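Nillodach Virtual Arm Kit – School and Club Edition

Print this page
E-mail this page to a friend

Nillodach is a simulated robot arm and work table for student teams. It runs on an ordinary school computer, so a club can start programming before it has bought any hardware, and a team that shares one real arm can keep working while someone else has it. The kit is made by Pretden and is the set platform for the Derkach Challenge, the pick-and-place event for secondary students.

Students write a program that moves the arm, closes the gripper and puts blocks where the task sheet asks for them. The software handles gravity, contact and friction. A grip that is off centre can drop the block, and a forearm swung too low will knock things over.

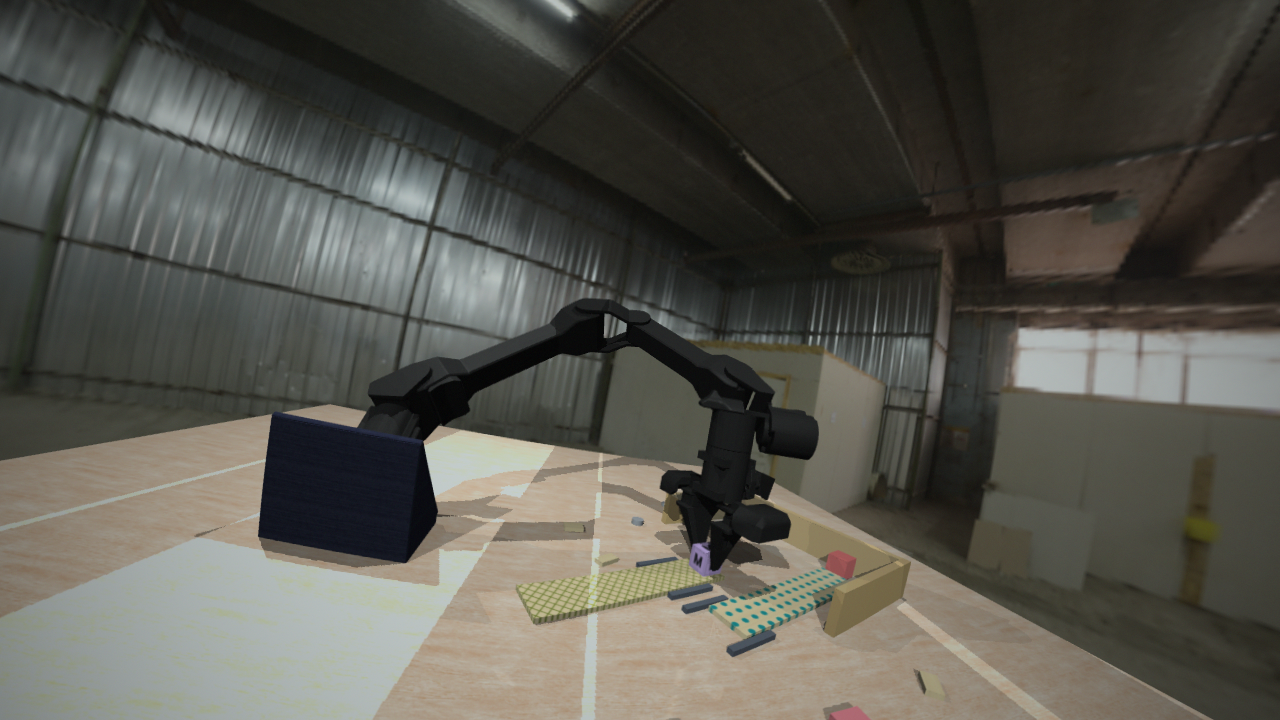

Nillodach arm holding the purple cube over the practice table.

What's in the licence

- The arm and gripper model, with position and speed control for each joint
- The practice hall and table, plus a plain table with no background for slower computers
- A parts library of cubes, bars, planks, mats and rails
- 70 graded exercises, from moving a single joint up to full Challenge tasks
- A scoring tool that reads the same task files the judges use
- Teacher notes and a printable logbook

One licence covers a whole club at a single school for a year. There is no limit on the number of students, but only 9 computers can be signed in at the same time. If you need more than that, write to us before you order and we'll quote for a second block of seats.

Camera views

Each exercise can be viewed from fixed cameras around the hall or from a camera close to the gripper. Students can save stills from any of them for the logbook. In the Challenge, the junior division may use block positions straight from the simulator. The senior division has to work them out from the camera views, and most senior teams spend the larger part of the season on that.

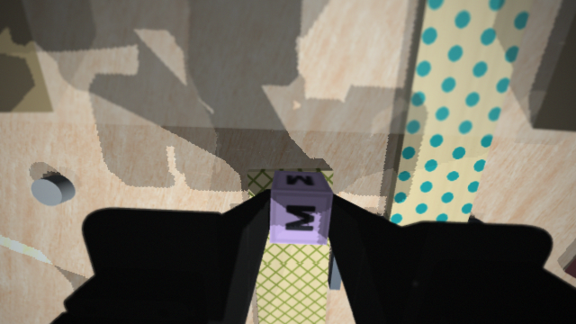 We suggest that new teams leave the vision work until they have a program that can pick up one block from a known spot and repeat it. Exercise 14 is a good checkpoint. Change the starting position by a small amount each time and keep a note of which attempts fail. Teams that skip this step tend to blame the camera code for problems that are in the grip.

Programs are written in Python or in the block editor, and a project can be moved from the block editor to Python at any time. It can't be moved back, so save a copy first.

Randomised tables

The scoring tool can shift the parts, turn them and change the lighting before each run. A Challenge entry is scored over 1,000 runs with the positions changed every time. On an older laptop this is an overnight job – plug it in and turn off sleep mode.

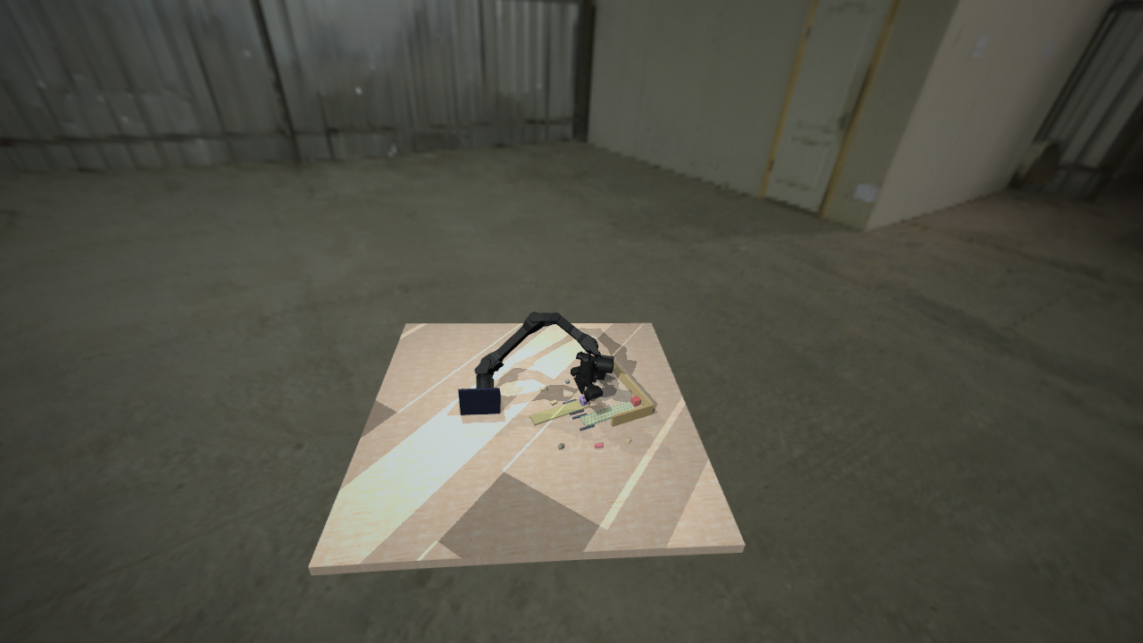 Can we use the kit without entering the Derkach Challenge?
Any school or club can buy it. The Challenge task files come with every licence and you can use them in class, or leave them out.

Montserrat Cárdenas has used the kit with her Year 9 and 10 robotics club for two seasons. Her students work in pairs, one on the arm path and one on the gripper, and swap at the halfway point of the term. Her session plans are in the teacher notes, along with the marking guide she uses for logbooks. 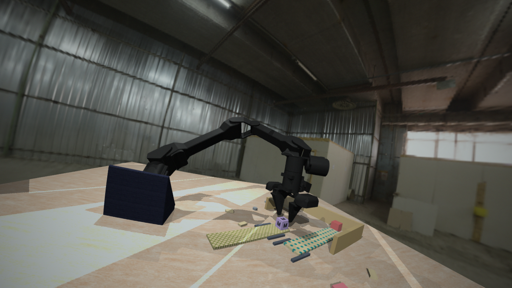 Moving to a real arm

Programs written for the kit will also run on the Flollusska desktop arm, which is sold separately. Speed limits are lower on the real arm and are applied automatically. Expect to adjust the gripping force, and always do the first run with no blocks on the table and a student at the stop button.

System requirements

Windows, macOS or Linux, 8 GB of memory, and 2,510 MB of free disk space. A graphics card is recommended for the practice hall but isn't needed for the plain table. The software works offline once the licence has been activated.

Ordering and support

Schools can order by purchase order or card. Entries for the next Challenge close in March, and the licence must be active before you register a team. Technical questions go to Valentin Dumitrescu at the Pretden help desk. Please include your licence number and the log file from the failed run.

Print this page
E-mail this page to a friend

Last updated: 2024-12-29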